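Chapter 4
Ponds, Puddles and the Animals That Come to Them

Before we get on to newts and dragonflies, I should like you to spend an evening simply sitting beside some water. Any water will do. When I began teaching this subject I used to send people straight out with nets and trays, and they came back with muddy sleeves and very little else. 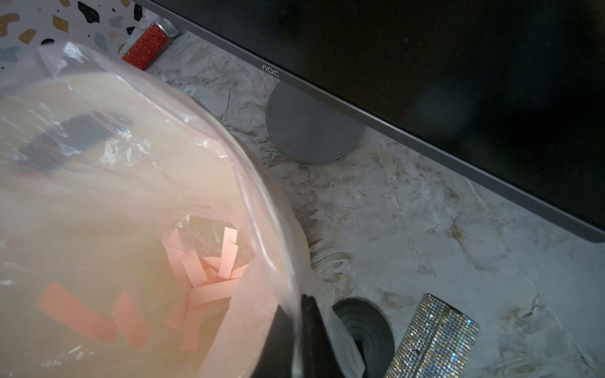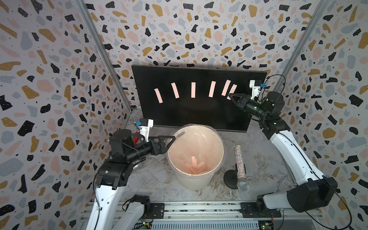 Figures 4.1 and 4.2. Pink paper strips in a clear plastic bag; a round cream-white bin on a marbled tabletop.

Small ponds are busy places, and they are busy in layers. At the top you have the skaters and the whirligig beetles, which live on the surface film and hardly ever go through it. Below them hang the mosquito larvae, breathing through a little tube at the tail, and below those again are the snails, the water lice and the dragonfly nymphs, who spend their days in the weed waiting for somebody smaller to wander past. Frogs and newts move between all of these, and then leave the water altogether for a good part of the year, which is why a pond with no rough grass near it so often disappoints its owner.

The pond we shall keep coming back to in this chapter is the one at Bastos, dug by Abílio Prata at the bottom of his orchard. It holds 1000 litres when full, and rather less by the end of a dry summer. Abílio put no fish in it – a decision he was teased for at the time – and within two years he had smooth newts, common frogs and more damselflies than he could put a name to. His neighbour Sidra Khattak has a larger pond with a handsome stock of goldfish, and she has never yet found a newt larva in it. Goldfish are very fond of newt larvae, I am sorry to say.

We shall look at both ponds through a whole year, starting in December, when there seems to be nothing going on at all. Do read that part even if you are impatient for the spring! A good deal of what happens in March depends on how much leaf litter was left lying on the bottom, and on whether the frogs found somewhere damp and sheltered to pass the cold weeks.

You will need a notebook, a pencil (ink runs, as I have learned more than once), a hand lens and a pair of boots you don't mind spoiling. A torch is useful for newts, which are much easier to find after dark, when they come into the shallows and take very little notice of you. Keep back from the edge at first and let your eyes get used to the water.

Section 4.1 begins with the surface film itself, and with the pond skater, whose legs tell it far more about the world than its eyes do.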